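Every kitchen cupboard in Cokstead must hold at least one tub that has outlived what it was bought for. Mine holds more. I counted them in November, when the council changed the recycling rules, and I had 28. I want to argue that most of us should keep fewer of these, and that the ones we keep should be plain.

The plain white tub has a bad name. People think it looks like something from a chemist's back room, and they would sooner have glass with a bamboo top. I had a set of those from Ogbonna, the homeware shop on Kundine Road. They cost me £43 and they looked very good on the shelf. Two of the tops split within the year, and the shop doesn't sell the tops separately. A tub that can't be mended is a poor buy at any price, and at £43 it is a silly one.

What I want from a container is dull. It should be round, so that a spoon can reach all of it. The walls should be straight. The lid should sit inside a rim, where it can't be knocked off by a sleeve. It should have no slogan on it, and it should not say "Pasta" or "Treats", because I may want to put rice in it next month.

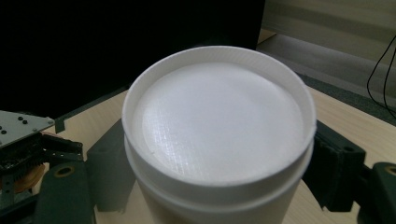 Efe Yusuf wrote to me after I said some of this in the parish newsletter, and took the other side. Plain tubs all look the same, the letter said, and a household with five people in it will open four wrong ones before finding the sugar. Clear jars save that trouble, and children can see when the oats are running out.

I accept the point about the oats. I don't accept the rest. A strip of masking tape and a pencil will tell you what is in any tub, and the tape comes off when the contents change. Clear jars also ask to be kept tidy. Flour clings to the sides, lentils sit at odd levels, and before long you are filling things up for the look of it.

There is a harder question about plastic, and I don't want to skip it. I would not go out and buy new plastic tubs today. But I already own them, and so do most people reading this. Throwing out a sound tub in order to buy a glass one does no good to anyone except the shop. My Zestix tubs came with dishwasher powder in them, so I keep them for pegs, string and screws and never for food. They will be doing that job for years.

I am down to some 28 minus the cracked ones, and I gave the spare lids away with them.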